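Search this list
Search Advanced
Sat 24 April
To: Keltwood household list
Subject: Re: small boxes and packets, where do they go

> We moved into Keltwood in December and I still haven't sorted out the
> small stuff. I mean the tea, stock cubes, plasters, matches, spare
> bulbs, all the things that come in a little cardboard box and get
> pushed to the back of a shelf. I bought two of the Clella plastic tubs
> with lids and now I can't see what's in them, so I buy everything
> twice. The cupboard is 53 cm deep, which doesn't help. Do people here
> use open baskets instead? And do you keep things in their boxes or tip
> them out? The packaging takes up such a lot of room.

I went through the same thing with the same cupboards, so I can tell you what we ended up with. I can't promise it will suit you, as we are only two in the flat and we don't cook a great deal.

We gave up on lids first. The Clella tubs are well made and I still use one for flour, but for anything you reach for in a hurry they are a nuisance. You take the tub down, put it on the worktop, get the lid off, find it's the wrong tub and put it all back. Labels helped for a few weeks. Then the contents changed and the labels didn't.

After that I tried a solid wooden tray from Pririk. It slid in and out nicely but the sides were so low that anything tall went over when I pulled it forward. It now holds post by the front door and does that well enough.
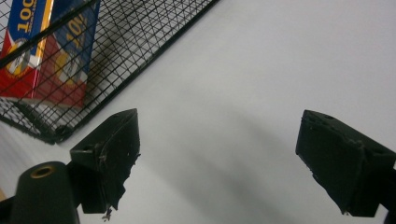 Wire mesh baskets are what we use now, the plain black ones with a thicker rim. The rim gives you something to get hold of when the basket is at the back of a deep shelf, and you can pull the whole thing towards you with one hand. I stand boxes upright and push them into a corner of the basket so they have two sides to lean on. Ours has a red and blue box in it with a big yellow 100 on more than one face, and I can pick that out from the other side of the kitchen without reading a word of the small print. So on your second question, I'd leave things in their boxes if the box is a strong colour. You will learn the colour long before you learn a label. Plain brown boxes I do tip out, into jars.

Some points on buying them. Look for a tight mesh with small holes. The wide sort lets matches and sachets poke through and they catch on the shelf as you slide it. Run a finger round the inside of the rim in the shop, as cheap ones sometimes have a wire end sticking out. Ours came from Cuervo in the precinct, on the shelves with the desk tidies and letter racks, and were cheaper than the near enough identical ones sold for kitchens. They had other colours but the black doesn't show marks.

Mesh does have drawbacks. Crumbs and loose tea go straight through on to the shelf, so I wipe underneath when I do the weekly shop. It's also no good for anything that might leak. Oil and vinegar should go on a tray or a plate. If you have a painted shelf I would put a bit of drawer liner under the basket, as the bottom wires can leave lines in soft paint.

About the 53 cm. I measured mine when I read your message and it's the same, so they must all have been fitted with the one size. I put 2 baskets one behind the other. The front one has what we use most days and the back one has spares, and the rule is that nothing goes in the front until it has been taken from the back. That has more or less stopped us buying things twice. If you get a single long basket you will find it fills up at the front and you forget the far end, so I'd stick with short ones.

I wouldn't mix plasters and medicines in with the food. We keep those in a zipped bag on the top shelf of the hall cupboard. Spare bulbs live there too, in their own boxes, standing on end. Matches I keep in a jam jar with the lid on.

Before you buy anything, empty the cupboard on to the table and put it into heaps. I did this after I bought the baskets and had to take one back. You may find you have less than you think once the duplicates are used up — we ate a lot of stock cubes that winter.

If anyone has found something that works for the narrow cupboard next to the cooker I'd like to hear about it. Mine has baking trays stood on their sides at the moment and they come out all together or not at all.

--
Keltwood household list
To leave the list, send a blank message with "unsubscribe" in the subject line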